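Reading a Board Without the Schematic
Project report, Electronics Workshop, Tutthorpe
Châu Giáp

Short version of what the project was. Take a circuit board with no paperwork, get as much out of it as you can by looking, write it down so the next person can use it. No soldering, no powering up. Eyes, a magnifier, a notebook, then datasheets at home. 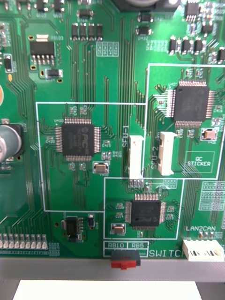
U400, SFU-1, SFU-2 and a QC STICKER box with no sticker in it.
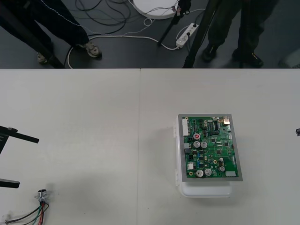
The board in its gray frame, on the white enclosure. 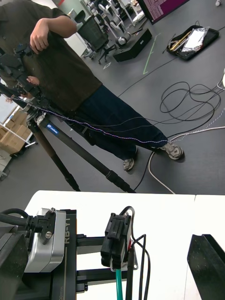 Mwangi Mwaipopo read the first draft and thought I was wrong to start with the chips. His view was that you start from the connectors, as whatever leaves the board tells you what the board is for, and a chip marking you can half read will only send you off guessing. He also wrote "silkscreen is a label, labels can be old" in the margin, twice. I kept my order for the report but I think he has a point, see Problems.

Method

One board at a time, flat on the table, same side up for the whole session. Lamp low and from the side. Overhead light washes out the chip tops completly, from the side the etching comes up. Go over the printed text first, all of it, even the stuff that looks useless. Then chips, then crystals, then connectors, then the tall parts.

Every item gets a row in the sheet. Columns are:
name as printed
what I think it is
how sure (sure / likely / guess)
who checked

Last column was added in December after Mwangi and I found we had both "confirmed" the same guess of mine. Should have been there from the start.

What the silkscreen gives you

More than expected. The white outlines were the biggest help. On the board with three square chips, each chip sits in its own outline, with its own crystal next to it. So I read it as a layout in blocks, the same idea more than once — chip, crystal, small parts close in. Marked "likely". Would need to follow the traces to say sure, and the traces go under things.

SFU-1 and SFU-2 are connector names. What SFU stands for, no idea. I had a theory for a while and took it out. The row says "guess" and stays blank after that.

Part markings: a logo gets you to a maker, sometimes. The small print under it is the bit you need for the datasheet and it is the bit that is faint. Chalk rubbed lightly over spare parts helped in practice. Didn't try it on anything in use, wouldn't.

The tall parts

The board in the metal frame is a different kind of reading. Silver electrolytics, some of them in pairs, side by side. Pairs usually mean somebody wanted more capacitance in the same place, or less heat per part, but that's from the textbook and I have not measured. Capacitor values normaly are on the sleeve or top, so this section filled up fast compared to the chips. Then the blue parts, which I first logged all as one type. Wrong to do that, color is not a type. Redone.

The frame stays on. Decided early. Taking it off would probably show more text near the edges but then it has to go back on straight, and I don't trust myself with that.

Problems

Abbreviations. Every board has its own.
My handwriting, 8 and B. Lost an evening to one part number.
Order of work. Going chips first meant I had names for parts and no idea what the board did. Next time connectors first, like Mwangi says, then compare.

Cost

Magnifier, lamp, grounding strap, two antistatic mats. Came to $496 with the good magnifier from Drosovport, the cheap one was fine for the silkscreen but useless on chip tops.

Left to do

Datasheets for the rows marked "likely".
Second person on every "guess".
Ask Olszewski if the sheet can go on the shared drive, read only.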